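Okay, sneaker thread, because I have been up since before dawn and I need to talk to somebody about this. The Skomov x Pruseck collection dropped and I have thoughts. Many thoughts. Mute me now if you don't care about shoes 👟

1/ Quick background if you missed it. Skomov is the little skate shoe brand that did the corduroy high-tops everyone was wearing two summers ago. Pruseck is the board game company. Yes, the one with the lighthouse game. Yes, they made shoes together. I know!!

2/ The game has four lighthouse keepers and the obvious move was one shoe per keeper. They did NOT do that. They did the four seasons from the board instead, so you get a Spring low-top, a Summer slip-on, a Fall mid and a Winter high-top. I was mad for maybe ten minutes and then I saw the Fall one.

3/ The Fall mid. Oh my goodness. Rust suede, cream sole, and the little storm map from the back of the rule book printed on the lining where only you will ever see it. I gasped in my kitchen.

4/ Spring is fine. It's a green canvas shoe. If you told me it was from any mall store I'd believe you. The laces have tiny gulls on them and that's the whole joke.

5/ Winter is gorgeous and way too much shoe for me. Fleece inside, big white tongue, thick rope laces. I live somewhere that gets cold for a good chunk of the year and I still can't picture wearing it past the mailbox.

6/ Prices, since my replies are already full of this. 60 dollars for the slip-on and it climbs from there. The Winter one made me close the tab and go for a walk.

7/ Now the release itself, ugh. It was supposed to go live at noon on Oct 11, 2020 on the Skomov site and everywhere else at the same time. The Skomov site went down right away. I was looking at a spinning circle with the Fall mid in my cart like a fool.

8/ A few of you said to try Jayawardena, the shop by the old train station that always gets a small box of these things. I called. Very nice person on the phone told me they got 17 pairs total and the line had started before they opened. So, no.

9/ Justavau had them too, which I would never have guessed (I thought they only did raincoats?). Their site worked great! They also had every size except mine. I'm a 9 and apparently so is the rest of the country.

10/ People are saying only 600 pairs of the Fall were made. I can't find that anywhere official so please don't quote me. The Skomov post just says "limited" with a leaf emoji, thanks, very helpful.

11/ Resale is already silly. I saw a Spring low-top listed for double. The SPRING. Friends, it is a green canvas shoe. Please do not do this to yourselves.

12/ Sizing, from those of us who own older Skomovs: the slip-ons run big and the mids run narrow. I go down a half size in slip-ons and stay put in everything else. If you're between sizes in the mid, go up, the suede gives a little but the toe never does.

13/ Somebody asked if the boxes are special. They are! They look like the game box, with the lid that takes forever to slide off. There's a promo card in there too, and it's a different card for each season, so the game people are going to be buying shoes just for the card and I already feel bad for them.

14/ Did I end up with anything? Yes. After 2 hours of refreshing, the Skomov site came back for long enough to sell me the Summer slip-on. Navy, with the little yellow beam across the toe. Not my first pick, but I like it more every time I look at the order email.
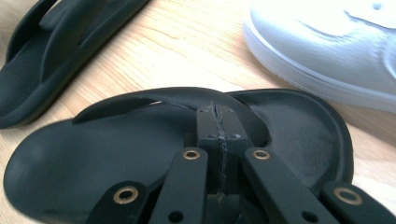 15/ Restock news! Skomov answered somebody in their comments and said a second batch of the Fall mid is coming in November. No day yet. I have turned on every notification my phone will let me turn on.

16/ If you're going for the restock, make the account ahead of time and save your address. The checkout makes you type the whole thing in again if the page times out – ask me how many times I typed my zip code.

17/ Also if anybody got the Fall in a 9 and it pinches, my messages are open. I have a very nice Summer slip-on on the way and I'm willing to talk.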